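# Planning and Budget FAQ: Robotic Handling for Desktop Refurbishment

Most of these questions come from shops that have read the Fosum cell overview and are working out what to ask for in next year's budget. Shirin Nazari keeps the page up to date. Prices are left out on purpose, as they depend on your region and reseller.

**What jobs should we budget for first?**

Start with processors. They are the part most often pulled, sorted and put back, and bent socket contacts are what ruin boards. At our Kalstead shop we wrote the request around one task, moving a CPU between a parts fixture and an open socket, and everything else was listed as optional.
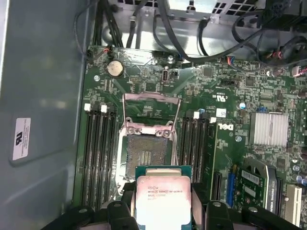

*Xeon E5-1630 v3 in the gripper, with the motherboard socket open.*

**Do we need one arm or two?**

One arm will do for processor and memory work. A second arm roughly doubles the integration hours and should only go in the plan if you expect to handle cables. We priced 2 arms and bought one.

**How much floor space should we plan for?**

Measure your largest tower lying on its side, then allow room next to it for the side panel. People forget the panel. You also need clearance above the case for the wrist to come straight down, and a bench within reach for a person. Our first drawing had the bench on the wrong side and Nanami Kudo had to redo it before the quote went out.
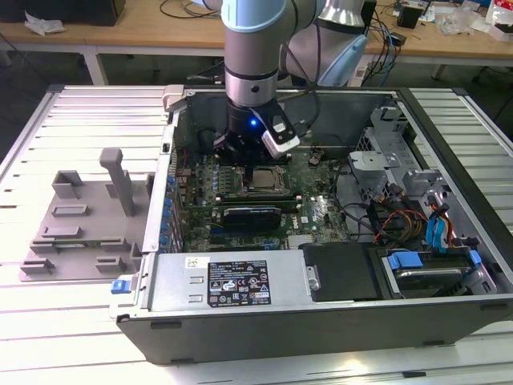 Power is the other thing to settle at this stage. Ask the electrician for a dedicated circuit and get the outlet location onto the same drawing, so that cords don't end up crossing the walkway. Changing it after the platform is bolted down costs more than the outlet did.

**Which gripper should we specify?**

Specify by the smallest and the thinnest thing you'll pick up, and give the vendor samples of both. A parallel gripper with narrow fingers covers most chips. Budget for a spare set of fingers in year one. Finger pads are a consumable and belong in the operating budget.

**Is a wrist camera worth the extra line?**

Yes, if you handle more than one board layout. A fixed camera gives you the whole case but the arm gets in its way at the socket. Quote both and ask for the mounting bracket to be listed separately. Lukumay left the bracket out of our first quote and it came back as a change order.

**Can we make our own fixtures?**

You can, and we'd encourage it for trays and part holders. Put pockets for processors and memory on the same block if the arm has to move between them. Expect to revise the design at least once. We allowed 4 rounds per fixture in the plan and used three on the first one.

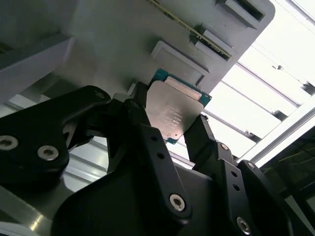 *Processor held against the gray fixture, memory module in the slot above.*

**How many units a year justify the purchase?**

There is no fixed number. Our request was based on 1652 towers a year, of which 554 needed a processor removed or swapped. If your second number is very small, a bench technician with a vacuum pen is cheaper.

**What gets left out of most budgets?**

- Training time for the people who will run the cell
- Scrap boards and chips to practice on
- Guarding and the safety review
- Software renewal after the first year

**Should we lease or buy?**

Flarnow offers both. Leasing made sense for us during the trial because the task list was still changing. We bought when the list settled. Ask whether lease payments count toward the purchase price, and get the answer in writing.

**When should the request go in?**

February, if your fiscal year starts in July. Lead time on the arm was shorter than lead time on the platform - order the platform first.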